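SLEEVE NOTES: WHO READS THEM, WHO WRITES THEM
Speaker notes, Marlene Paquette, Vernley library series, March

Wait for the chairs to stop scraping. Water on the left this time.

Start with the Pulldale record. Ask who owns it. Ask who has read the back of it. Expect the hands to go down.

I wrote that back cover. 200 words, paid by the word, and I padded it. The phrase "a restless geography of the heart" earned me enough for a sandwich. I had heard the album once, on a cassette, in a car with the window stuck open.

Pause here. If they laugh, mention the car again later. If they don't, drop the car.

Liner notes used to have a job. You stood in the shop, you couldn't hear the thing, and a stranger on the back told you it was wonderful. The stranger was employed by the label. We all knew this and bought it anyway.

Then the Ouellet reissues. Two discs, a booklet as thick as a hymnal, and an essay that gets to the first song on page nine. I love that essay. I have never finished it.

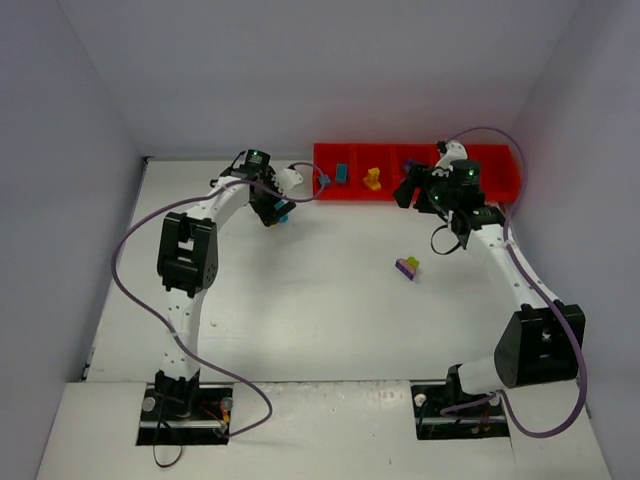

Read the Hela paragraph aloud, slowly, no funny voice. The writer plainly disliked the band and had to fill the space, so we get a lot about the weather in the studio town. Rain, mostly. It's the best thing in the package, including side two.

Question they always ask: did musicians ever complain? Yes. A drummer phoned me to say I'd credited his solo to the bass player. I told him it was a metaphor. We left it there.

Streaming section. Keep it short, everybody over 50 starts nodding and I lose ten minutes. Point is only that the credits went first and the bad prose went with them, and I miss both.

Play the clip. 90 seconds, fade it by hand, the laptop cuts off hard.

Last bit: pass the sleeves around. Ask for them back. Two went missing in the fall and one was signed.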